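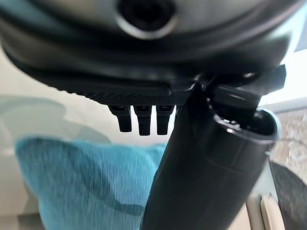
Gripper build, week three. The arm now picks up a tube and holds it. Posting the numbers and the mistakes so I stop losing them in a notebook.

1/ Goal is modest. Grasp a hollow tube at any angle, lift it, carry it across the kitchen, put it down in the same orientation. The arm is a secondhand Castby I rebuilt over the summer. The gripper design is mine. I call the whole thing Stilley because the folder needed a name.

2/ Closing force was the first problem. With the stock current limit the jaw closed hard enough to leave marks on thin-wall tube. I dropped the limit in steps and settled on 16 percent. Below that the tube rotates in the grip when the wrist turns.

3/ Rotation is the failure I care about. A long tube held near one end has a lot of leverage. You can have plenty of force to lift it and still not enough to stop it swinging down.

4/ The fix was contact area. Old pads were flat and touched a round tube along one thin line. New pads have a shallow V. Same current, and the droop at the far end went from 53 mm to something I can't measure with a steel ruler.

5/ Pads are printed in TPU. First set was too soft and crept under load overnight. Second set has thicker walls and more infill. Cheap to reprint, so I don't plan to get clever about material until these wear out.

6/ Wrist camera: fixed focus, wide lens, mounted close. The gripper takes up a good part of the view and I've decided to live with that. Moving the camera out gave a cleaner picture and also gave me something new to hit the counter with.

7/ Exposure is locked now. On auto, the window pulled everything dark every time the wrist turned that way, and the tube detection dropped out. Locked exposure blows out the window. I don't need the window.

8/ Controller is a Keten board running the loop at 2000 Hz. Overkill for this, but the slower one I had before missed encoder counts on fast moves and I spent two evenings blaming the gearbox.

9/ Home offset for the jaw is 3227 counts. Writing it here because I have now lost it twice. If you flash new firmware on a Keten, save your offsets first. The update clears them without asking.

10/ Cable routing is still bad. There's enough slack for the full wrist range, which means there's enough slack to catch on things. A Pugh clip at the elbow helped. Still need a second one farther down.

11/ Next: placing. Picking is mostly done, but release is rough — the jaw opens too fast and the tube gets a kick. Going to try a slow first few degrees, then full speed. Will post the current traces when I have a set worth reading.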